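Jendora Packing Automation Project
Progress report to the Hadgu Fund, period ending September
Prepared by Hamdia Feyisa, Project Manager
Equipment section reviewed by Gemechu Derese

1. Status

The project remains within its approved budget. At the close of the period, 82 percent of the equipment allocation had been spent or committed. The remaining balance is reserved for spare parts and for the second workstation, on which the Fund's agreement is requested in section 4.

The first workstation at the Stotgate site is assembled and in regular use. It consists of a butcher-block table inside a black metal framework, with two arms mounted at opposite sides of the tabletop. Work in this period concentrated on the handling of toothbrushes, both in clear packaging and without it. Clear packaging was named in the original proposal as the main technical risk, and the purchasing plan for grippers and cameras depends on how that risk is resolved. 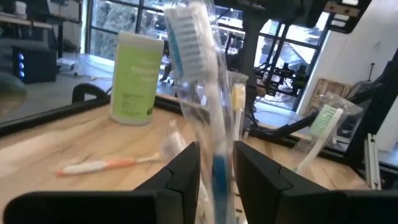
The proposal assumed a single type of gripper finger for all items. We have kept to that assumption for the present and have placed no order for alternative fingers. A decision will be made once the handling trials are complete. If a second type is needed, the cost can be met from the spare parts line without a transfer between budget headings.

2. Purchases

All major items for the first workstation have been received and entered in the asset register. The arms were supplied by Ilex under the terms reported previously. Delivery ran four weeks behind the agreed date, and the supplier extended the service period by the same length of time at no charge.

Cables and mounting parts cost more than planned. The original estimate was drawn up before the layout of the framework was settled, and longer cable runs were required than had been allowed for. The overspend has been covered by a saving on the table, which was bought locally. We have revised the unit costs for the second workstation to match.

Replacement gripper fingers are now held in stock at Stotgate. Mr. Derese recommends a standing order for these parts, with quantities to be reviewed at the end of each quarter.

3. Work in hand

Handling trials continue with both arms. The trial items are kept deliberately mixed in color and are placed on the table close together, as they would be at a packing station. Staff keep a written log of each trial, including the items used, any stoppage and the parts replaced. The log will be the main evidence for the finger and camera decisions and will be attached to the next report.

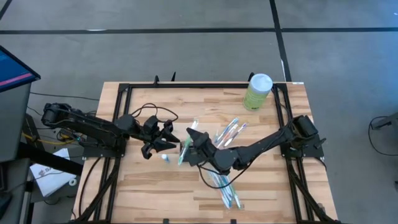 Figure 2. Workstation 1, Stotgate: two arms with toothbrushes on the table between them.

4. Second workstation

We request the Fund's agreement to begin purchasing for the second workstation. Ilex has offered to hold its current price on the arms if 50 percent is paid with the order and the balance on acceptance. The quoted delivery time is 12 weeks. In view of the earlier delay, we propose to add a late delivery clause to the contract.

The framework and table would follow the design already in use. Floor space has been set aside at Stotgate, and no building work is expected. An electrical inspection is still to be arranged and will be charged to the site budget.

Should the Fund prefer to wait for the trial log, the purchase can be moved to the next period. The price offer would then have to be renewed, and the completion date in the grant agreement would need to be amended. A revised budget table and the supplier's written quotation have been sent separately to the Fund's grants office.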